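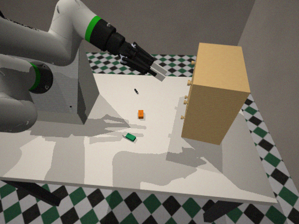 About us

Cakilau is a small shared workshop that builds and tests household handling tasks for robot arms. We rent two bays on the ground floor of a former dye works and have been open to members since October. Everything we make is first built in simulation, then cut in wood and bolted to a bench.

The main project is called Skustell. Its aim is narrow: one fixed arm, one table, one chest of drawers, and a handful of small items that have to be picked up, put away or left alone on request. The simulated version runs on two ordinary desktop machines. The physical version shares a circuit with the bandsaw, so the two are not used together.

What we work on

Drawers take most of our time. A round knob gives a gripper very little to hold, and the force needed to start a drawer moving is different from the force needed to keep it moving. Our simulated cabinet models both, along with a small amount of side play in the runners. Earlier versions had no side play and produced motions that jammed the real drawers at about 23 mm of travel.

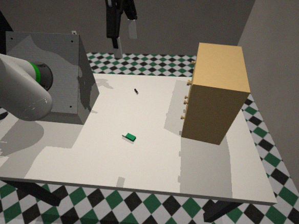 Friction values come from a spring balance hooked over each knob and pulled square to the front. We repeat the measurement when the weather changes, as the bay is unheated and the wood moves. The readings are kept in a plain text file next to the model and can be edited without rebuilding anything.

Loose items are placed at random before each run, within limits set by the reach of the arm. Runs in which an item starts out of reach are thrown away before scoring. The current test set holds 3270 runs, of which 967 involve opening a drawer and the rest involve items on the table top only.

How the build is organised

Members work in three groups: models, control and joinery. The joinery group has the last word on dimensions. If a drawer cannot be made on our own machines from stock timber, it does not go into the simulation either. Drawings are in millimetres and are pinned up by the door.

We do not write our own physics engine. We use an existing one and adjust contact settings, time step and joint damping. Changes to any of these are logged with the reason and the result of a full test run.

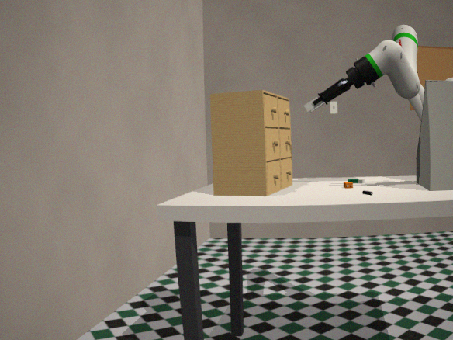
Plirness, which cuts its own cabinets from our drawings, reported that the drawer gaps were too tight for painted fronts and asked for another half millimetre all round. The change was made in the next set of drawings. Parsons has since asked for the same allowance on the runners, and that is under test.

Joining and visiting

Membership is open to anyone who can use a hand drill safely and is willing to learn the rest. There are 87 members at present. The monthly fee covers bench space, simulation time and sheet timber up to a fixed amount; hardwood is charged at cost. New members begin with a short bench induction and a supervised session at the emergency stop.

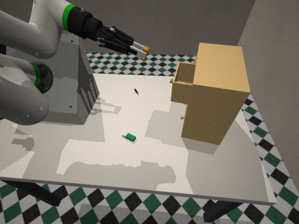 Skustell in simulation: top drawer open, gripper empty.

Drawings, friction files and the test set are free to download from the members' page and may be reused with credit. Corrections should be sent with the drawing number and the measured value.

Page last revised 29 May 2024.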